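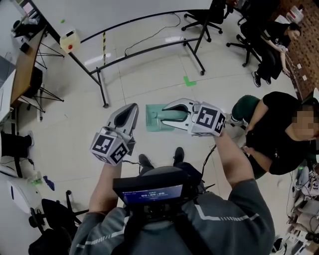 I went to the Griffiths open day in Lamcombe mostly for the furniture. I've been trying to set up a shared workroom above the bike shop since spring, and I have reached the stage where I look at other people's tables the way some people look at other people's dogs. So when Aisling Costello said her building was opening up on a Thursday in October and did I want to come, I said yes before she'd finished telling me where to park (behind the bakery, and don't use the front spaces, they get cranky).

I got there a little after ten. You sign in on a clipboard, you get a sticker, and mine said 92 on it in purple marker. I still don't know what for! I wore it all day and found it on my sleeve again at the grocery store.

The first stop was the ground floor, which is all storage and deliveries and pretty chilly. Aisling took us through at a good clip. She had the floor areas written on the back of her hand: 2,282 square feet downstairs and 2,353 upstairs. Somebody asked how the upstairs could be bigger than the downstairs, and the answer is that it hangs out over the loading bay. I had walked right under it and not noticed.

Then up to the workrooms, which was what I'd come for.

The big one has a pale tiled floor, and I fell for it right away. I had been dead set on carpet squares for ours, mostly for the noise. But the light comes up off that tile, and when you drop something on it you can find it. There was a mint-green thing down on the floor while I was there, flat rectangular base, long rounded top, and you could spot it at a glance. On my carpet squares (charcoal, already priced, already half talked into) plenty of small stuff would just vanish. I made a note to go back and look at the tile samples again. Chairs roll nicely on it too. I tried one, of course I did.

The table is the other thing. It's a large white one with a curved edge, up on a black metal frame with slanted legs, and I have a real soft spot for slanted legs after years of cracking my knees on straight ones. Neema Mbwambo, who has worked at it since they moved in, told me the curve was the part they argued over. A straight edge would have been cheaper and would have pushed up against a wall. With the curve, people can pull in next to each other and turn a little, and you don't end up with everyone in a row like a lunch counter. I asked if she'd buy it again and she said yes but in a less see-every-fingerprint color. Fair enough. White shows everything. I'm still tempted.

There's a small cream-colored box with a red button fixed to the near corner of the frame. I kept my hands in my pockets. A man in our group did not, or was about to not, and Aisling said "please don't" in a voice I'd like to borrow for my nephews. I also liked the yellow-and-black striped pole under there. You are not going to walk into that by accident, even carrying a box.

The chairs are plain black office chairs on wheels. They aren't fancy. I sat in the one nearest me for a good ten minutes while the rest of the group looked at the windows, and my back had no complaints. Neema says they came secondhand from an insurance office that was closing and that the one bad one gets passed around until whoever has it gives up and takes the stool. I asked which was the bad one and she wouldn't tell me.

What I liked best was how people use the place. It's a working room and they went right on working with us standing there. People sit when they need to sit and get down on the floor when the job is on the floor, and there's enough open tile in front of the table to do that. My plan for ours had furniture in every square foot! I had drawn in a sofa. I think the sofa is gone now, or it's going in the hallway, and I'm going to leave the middle clear.

The brown patterned surface running along one side got a lot of comments from our group, some of them rude. I didn't mind it. It keeps the room from feeling like a dentist's. It wouldn't work for us, though, the bike shop stairs are already brown and you'd feel like you were living in a loaf of bread.

Lunch was downstairs on folding tables and it was soup, a good one with barley, plus rolls from the bakery whose parking lot we were all in. I sat with a couple who had driven in from Rernitz and were also furniture shopping by stealth. They'd been to the Pronik showroom the week before and said the tables there were handsome but wobbled if you leaned. We agreed that leaning is the whole test. They're looking for something for a quilting group and had brought a tape measure, and I was so jealous of that tape measure. Mine was in the car.

The afternoon was optional, a short talk on the heating. I stayed for half of it and then went back up to measure with my arms.

A few things for anyone going next time. Wear a sweater for the ground floor. Go early, the stairs get jammed by eleven. The restrooms are on the second landing and the sign points the wrong way. It's 3 dollars for the soup, cash, and they had no change by the time I got there, so I also bought a cookie. Bring your own tape measure and ask before you hold it up against anything.

Aisling thinks they'll open again in the spring. I've already asked her to find out who made the table frame, and she says there's a label on the underside somewhere if anyone feels like crawling under to read it.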